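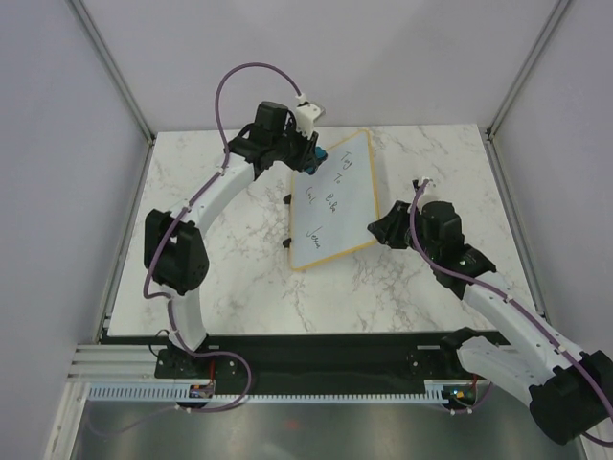 4. Living with the Flendau two-arm kit

Figure 2. The Flendau kit on our bench, with both arms at the whiteboard task.

4.1 What we bought and why

I should say up front that I wanted to like this kit. We'd spent the better part of a year fighting with a pair of arms we had put together from parts, and by December I was ready to hand the whole problem to a vendor and get back to writing code. Three products made our shortlist: the Flendau kit, the Enditz bench cell, and a service plan from Chauhan where they set up and maintain the arms and you pay by the month. We ended up paying for the Flendau kit with our own lab money, and no vendor saw this section before we submitted it.

The kit is sold as two arms, a rail to bolt them to, the driver boards, the cables, and a software package called Atodthorpe that does calibration, recording, and playback. You bring the table. Ours is the marble-patterned top in Figure 2, picked mostly for looks (I lost a few arguments about that and won this one). The walls are plain and pale, and I'd recommend that to anybody, whatever kit they buy. Our old bench had a pegboard behind it and the vision model seemed way too interested in the pegs.

4.2 Putting it together

Assembly took two of us a long afternoon. The printed guide is good on the arms and pretty thin on everything else. The rail goes along the front edge of the table and both bases sit on it, which leaves the back of the table open for whatever you want the arms to work on. I liked this right away! With our old arms facing each other we were always reaching over one of them to reset an object, and I have the bruised elbow to prove it.

Cable routing is where I'd spend extra time. The purple cables run along the outside of the links and are held with small white clips. If you pull a cable tight at the wrist you'll feel it fight you every time the gripper turns over, so leave a loop. Our loop on the left arm is a big one, bigger than the guide shows, and it has stayed that way because the arm moves better with it. We also added a slotted duct in front of the rail. The kit doesn't come with one. Buy one anyway, they're cheap, and you'll want somewhere to tuck all that wire.

One gripe about the boards. They sit out in the open near the bases, one per arm, with status lights you can read from your chair (nice) and no cover of any kind (not so nice). Enditz puts theirs in a sealed box. I asked Flendau support whether a cover was planned and got a friendly reply that didn't really answer the question.

4.3 The whiteboard task

For the review we wanted one job that would make both arms work on the same object, and that would punish sloppy calibration. We settled on a small framed whiteboard with writing on it. The left arm works from the top corner of the board while the right arm comes in at the right edge near the bottom. The words on the board are whatever the last person felt like writing, so you get things like "Toy" and what looks like "Boba", and we never asked for anything neater.

A whiteboard is a mean little test object. It's flat, it slides, and the frame gives the jaws very little to hold. If the two arms disagree even slightly about where the board is, one of them shoves it and the other one misses. Soft toys and foam blocks forgive that kind of thing. We started with foam blocks on the old bench and I now think they hid a lot of our problems from us.

We let the board land at whatever angle it landed at between runs. I know some groups tape down a template so every trial starts from the same pose, and that's fine if you're comparing controllers. We were trying to find out how the kit holds up in ordinary use, and in ordinary use things end up crooked.

4.4 How it went

We recorded 1854 attempts with the stock Atodthorpe settings and scored 1703 of them as successes, meaning the task was finished and the board was still on the table. Most of the misses came from the right arm arriving a bit low at the frame and pushing the board away. A smaller group came from the left gripper losing its hold at the corner. I can't fully separate those from operator error, and I'm not going to pretend I can.

Recalibration takes 20 minutes if you follow the software prompts. We did it 4 times over the whole study, always after we'd moved the rail or swapped a part. It held between those, even when the room got warm, and that surprised me a lot more than the success count did. Our homemade arms needed a nudge nearly every morning.

Playback is the weak spot in Atodthorpe. You can scrub through a recorded run, but the two arms show up in separate windows and you have to line them up by eye. For a kit whose whole selling point is two arms, come on. We wrote a short script to merge the logs and it's in our supplementary files, so please take it and save yourself the trouble.

4.5 Would I buy it again

Yes, for a lab like ours, with people around who don't mind a screwdriver. If your group mostly wants data and has nobody to look after hardware, I'd price out the Chauhan plan first. We only had their demo unit for a short loan, so I can't compare the two on the whiteboard task and I've left it out of the results. The Enditz cell is tidier and safer around students, but its work area was too tight for the board once both arms were reaching in.

Everything here applies to the kit running software as of 2023-07-13. Flendau has told customers that a joined playback window is coming in a later release, and we haven't tested it. The settings we used for the arms, including the gripper force limits, are listed in the appendix.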